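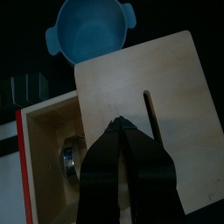 *Page last changed: October*

Arnaldo Veloso has repaired kitchen drawers, blanket boxes and the odd church pew in Bullent for most of his working life. He trained under Balthasar Holzer, who ran the old joinery on the Zalewska road until his knees gave out. I spoke to Veloso at his kitchen table at about four in the afternoon, after he had finished for the day.

He did not set out to be a repairer. "I wanted to build staircases," he says. "Holzer had no staircases. He had a shed full of other people's broken furniture, and he gave me a chest of drawers and told me to come back when all of them ran."

It took him the better part of a month. The runners were worn on one side and somebody had packed them with cardboard. He still has that chest, which the owner never came back for.

Most of what he sees is the same few faults. Bottoms split when the boards have been glued in on all sides and can't move with the weather. Runners wear down. Corners let go, usually at the back, where the original maker took less trouble.

"People bring me the drawer and leave the cabinet at home," he says. "I can't do much with that. I need to see what it slides in."

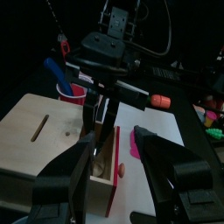 *An open wooden drawer, from above.*

He charges by the job. A split bottom in a small drawer is $100, and a full set of new runners for a chest is usually around $200. He has lost customers over it and doesn't seem troubled. A new bedside table from a flat-pack shop costs less than his repair would, and he tells people that when they ring.

"If you don't like the thing, buy another one. I'd say the same to my sister. But if it was your grandmother's, you'll pay it and you won't complain."

I asked what he uses on runners. Candle wax, mostly, the plain white kind. For a few years he bought a paste called Cesomel from a supplier in Vamen, and he liked it, but the supplier closed and he went back to candles. He doesn't use spray lubricants on bare timber. He has spent too many hours scrubbing them off.

Glue is where he and Holzer disagreed. The older man used hide glue for everything and kept a pot going all winter. Veloso uses it on old pieces so the next person can take the joint apart, and ordinary PVA on anything made after the war.

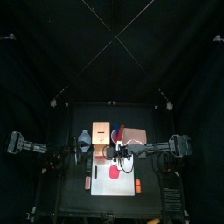 The two of them argued about it for years, he says, mostly by letter once Holzer had moved to the coast. Holzer's letters were short and often came with a sketch of a joint on the back. Veloso keeps them in a biscuit tin with his receipts.

He also keeps a job book. The current one is up to number 263, and he thinks he will stop before he gets to 1000. His hands are stiff in the mornings now and he has given up on anything that needs two people to lift.

There is no apprentice. A neighbour's son came for a summer and was good with a plane, then took a job in Zalewska fitting kitchens. "Better money," Veloso says. "He rings me when he's stuck on something."

He has a pine dresser to finish next, with a top drawer that sticks every time it rains.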